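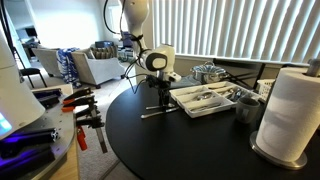
Casimiro Casado
Our building just got a letter from Bavell saying the new "smart" water meters will save the average household 66 dollars a year. I have questions.

Casimiro Casado
First one: save compared to what? The letter doesn't say. My whole water bill last year was 622 dollars. A meter measures water. It doesn't use less of it for me.

Casimiro Casado
I called. The guy was perfectly nice. He said the savings come from "awareness." So I look at an app, feel bad, and take shorter showers. I could do that now for free.

Casimiro Casado
Then there's the 6 dollar monthly service fee, page two, small print. Six times twelve is 72. You see the problem.

Casimiro Casado
Someone replied that Brarnholm got these meters in July and everybody loves them. Maybe! I asked for a bill from before and a bill from after. Still waiting.

Casimiro Casado
To be fair, leak alerts sound useful. My aunt had a toilet run for weeks and got stuck with a 1,280 dollar bill. If they sold it as a leak alarm I'd probably shut up.

Casimiro Casado
But then let me buy the alarm and skip the app. Asked about that too. "Not offered at this time."

Casimiro Casado
The opt-out form exists, by the way. You have to ask for it by name, it's called a meter retention request. Mine goes in the mail tomorrow.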